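Fadlow Village Hall Floor and Kitchen Project
Progress report to the Etmont Fund, second half-year
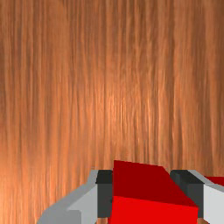
Report written by Azra Stojanović, project lead
Sent to the Etmont Fund, 30th September

Dear all at the Fund,

First of all, thank you for being so patient over the change of reporting date. It made a real difference to us to be able to write this with the main hall open again, and I can say with great pleasure that it is! The first proper event back was the harvest supper, and I don't think I have ever seen so many people looking at their feet.

When I last wrote to you we had lifted the old boards at the stage end and found that the joists underneath were in a worse way than the survey had led us to hope. The damp had come in from the north wall, where the ground outside had crept up over the years until it was above the air bricks. We had to stop for three weeks while that was dug back and the bricks were cleared, and then wait again for everything to dry out. It was a frustrating time, particularly for the playgroup, who had been promised they would be back before the summer holidays and were still squeezed into the chapel schoolroom in July (with thanks to the chapel, who never once complained about the paint).

The joinery was done by Procházka, the firm we named in our application, and they were a pleasure to have about the place. They kept as many of the old boards as they could, turned some of them, and matched the rest with reclaimed timber from a school being altered over at Drarport. You can tell old from new if you go looking for it, but we are told the difference will soften as the sun gets to it. The sanding was noisy and the dust got into everything, including the piano, which has since been seen to. The finish is a hardwearing oil, and we chose it over varnish after a long conversation with the dance class, who had strong feelings about slipping.

The kitchen is further behind than I would like. The new sink and worktops are in, and the hatch has been widened so that two people can serve at it without knocking elbows. The cooker is still waiting for its extractor, which arrived in the wrong size and had to go back. Until it is fitted we are managing with the urn and the small oven from the back room, and the lunch club has been living on soup, jacket potatoes and a great many crumbles. I hope to have this finished well before the winter bookings begin, and I will drop you a line as soon as it is.

On money, the position is better than it looked in the spring. The work on the joists and the outside drainage cost more than we had allowed, but we were able to move £1,000 across from the contingency line, as you kindly agreed. A quiz night and the plant sale raised £700 between them, and that has paid for the drainage stone and the hire of the skip. We have £500 of your grant still unspent, all of it set aside for the extractor and its fitting. The full accounts are attached separately with the invoices.

The part of the project I was most nervous about was getting people back through the door after such a long closure. Groups drift off, they find somewhere else, and you can't blame them. So it has been lovely to see 9 regular groups on the September bookings sheet, including a new one for people learning to mend their own clothes, who meet in the side room and have already taken up the hem of the stage curtains for us. The playgroup are back every morning they want to be. The only group we have lost is the table tennis, who have settled very happily in Drarport, and we wish them well, though I still have their net in my garage if anybody from there is reading this.

There are a few smaller matters to mention. The ramp at the side door has had its handrail replaced, which wasn't in the original plan but was done by Procházka at cost while they were on site. The noticeboard with your name on it is up in the porch. We have asked all the groups to put felt pads on anything heavy with legs, and there is a box of spares in the cupboard by the meters.

Between now and the final report we need to finish the kitchen, get the chairs re-covered (those we can save) and hold the open afternoon we promised in the application. I would dearly like somebody from the Fund to come to that. There will be tea, made in the new kitchen if the extractor is kind to us, and I will send some possible dates once I have spoken to the fitters.

With warmest thanks from all of us in Fadlow,
Azra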